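Sodgate Five-Finger Hand, left and right pair

We carried the Sodgate pair around the workshop for months before we agreed to sell it, and we've grown very fond of it – it takes hold of a tabletop much the way a helper would, one long finger over the top and the rest tucked under the edge.
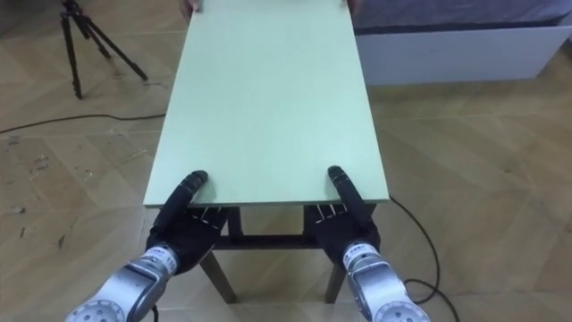
Can I order just one hand?
Single hands are sold too, left or right, and ship in 5 working days.

Every pair comes with 2 wrist adapters and a 60-day trial, so you can try it beside your Dernimar gripper and send back whichever you like less. Ask for Noeline Nepia!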